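Girnside opens up its gripper care routine, worn pads and all

HULLAU, January. For immediate release.

Hi, I'm Theda Grube, and I look after the hand-held grippers at Girnside. Most press releases from companies like ours tell you about a new product. I asked if I could write this one about wiping down rubbery bits and tightening screws, and to my surprise they said yes! So starting this month we're publishing our whole in-house care routine for the Jotska hand gripper, free for anyone who runs them, and I'd like to tell you what's in it.

Quick background for anyone new to us. The Jotska is the gripper you carry around by hand. You squeeze, the two pads close, the camera on it records what the jaw is doing, and later on a robot arm with the same jaw learns from that. All very nice, as long as the jaw in your hand behaves like the jaw on the arm. When the pads wear smooth or the marker cube gets bumped out of place, the recordings go a little bit off, and a little bit off is horrible to find three weeks later (ask me how I know).

Our old rule was to look at a gripper when somebody complained. We had one, unit 103, that people had quietly stopped picking up in the mornings because it "felt funny." It had a loose pad clamp. That took me less time to fix than it took to get anybody to tell me what "funny" meant. After that I sat down with Makis Pappas, who runs the recording sessions, and we wrote out what we wanted done and when.

The core of it is the strip check, which comes first thing, before a gripper goes out. You take a narrow strip of something thin, close the pads on it near the tip and tug. It should hold straight with no twisting. If it swings to one side, one pad is sitting higher than the other and you loosen both clamps and start over. Don't try to fix only the low one. I've tried. You'll chase it all afternoon.

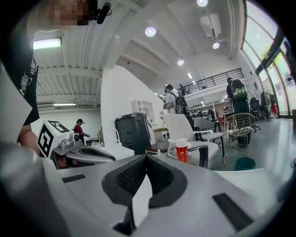 A narrow white strip held between the ribbed pads of one hand gripper, with a second gripper and its marker cube at upper left.

Next come the pads themselves. The ribs on the inside faces are very fine, and dust packs into them faster than you'd think. We use a soft brush along the ribs, then a damp cloth, then we leave them alone to dry. No solvent, please! We brush every 200 squeezes during heavy sessions and swap the pads at 3000, even if they look fine. Makis thought that second number was too cautious until we put a used pair next to a fresh pair and he ran his thumb over both.

The marker cube gets its own page in the guide. It has to sit flush on its mount, and the printed squares have to be clean and flat, with no lifted corners. If a corner lifts, replace the whole face. Pressing it back down with a fingertip leaves a bubble, and a bubble catches the light, and then the tracking jumps around and everybody blames the software. Pillay, our parts supplier, now packs spare faces in a rigid sleeve, which I had been begging for.

Last is the camera. Check that the module is snug, clean the lens, then open and close the jaw with the live view up and make sure both pads show at the tip. I like to do this standing where the session will happen and not at my bench, because bright windows and ceiling lights can make a smudge show up that you'd never spot otherwise.

The whole guide runs to 9 pages, with a sheet at the back you can print and hang by the charging shelf. Ours is already covered in coffee and pencil. Makis wants me to mention that he reads the sheets at the end of every session, and he does, and he will come and find you if you skipped the strip check.

"I used to lose a morning of recordings and only learn why much later," Makis says. "Now I look at the sheet and I know which gripper to pull."

The guide is available from Girnside on request, and spare pads and cube faces can be ordered through Pillay as before. If you run Jotska grippers and have a better way of getting lint out of the ribs, write to me at the Hullau workshop. I'm still working on that page.

Press contact: Theda Grube, Girnside, Hullau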